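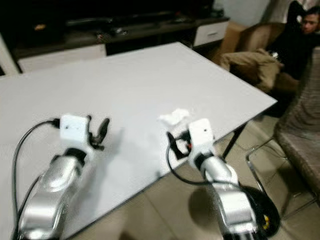

A white tabletop.

How to Clean and Care for a White Tabletop

White tabletops show everything. Coffee rings, pencil marks, ink, and the gray haze that builds up where people rest their arms all stand out more than they would on a darker surface. Most of it comes off with dish soap and warm water if you work in the right order.

These steps are for painted, laminate, and melamine tops. Do not use them on marble or other natural stone, and skip the baking soda on anything high gloss.

What you need

Two microfiber cloths
A soft sponge with no scrub side
Dish soap
Baking soda
Rubbing alcohol
A plastic scraper or an old gift card
A small bowl

Step 1: Clear and dust the surface
Take everything off the table. Wipe it with a dry cloth first. Grit left on the surface will get dragged around by a wet sponge and leave fine scratches, which then hold dirt and look like gray lines.

Step 2: Wash with soap and warm water
Mix 3 drops of dish soap into a bowl of warm water. Wring the sponge out well. Start at one short end and work across in straight, overlapping passes. Do the edges last. If the top has glued edge banding, keep water away from the seam. Swollen edges can't be fixed by drying them out.

Step 3: Treat the marks that are left
Let the table dry and look at it from a low angle with a lamp on. Match the treatment to the mark.

Coffee and tea: Make a paste of baking soda and water, about as thick as toothpaste. Spread it on the stain, wait five minutes, and wipe it off with a damp cloth. Old rings may need a second round.

Ballpoint and marker: Put rubbing alcohol on a cloth and dab. Turn the cloth often so you don't put the ink back down. On painted tops, test it underneath first, as alcohol can soften some paints.

Tape and label residue: Warm the spot with a hair dryer on low for 40 seconds, then lift with the plastic scraper. Finish with soap and water.

Black scuffs: Try a clean pencil eraser before anything else.

Dried glue: Leave a damp cloth over it for ten minutes and scrape gently. Super glue is a different problem and usually takes some of the finish with it.

Step 4: Rinse and dry
Go over the whole top with a clean damp cloth. Soap film is the main cause of that sticky feeling a day later. Dry right away with the second cloth.

Yellowing

Yellowing from sunlight is a change in the material and will not wash off. Yellowing from cooking grease or smoke will. To find out which you have, clean one small patch twice with soapy water. If it gets lighter, keep going. If it doesn't, your choices are repainting or a cover.

Keeping it clean

Wipe spills the same day. Use a desk pad where you write. Move lamps and planters now and then so the surface ages evenly. A full wash every other week is enough for a desk, and a kitchen table needs one more often.

Comments

Mawuli Ametepe
The eraser worked on scuffs I had been scrubbing with soap since October. What about melamine sponges?

Kojo Nutsugah
They work on matte tops but they are a mild abrasive. Mine left a dull patch on a glossy one.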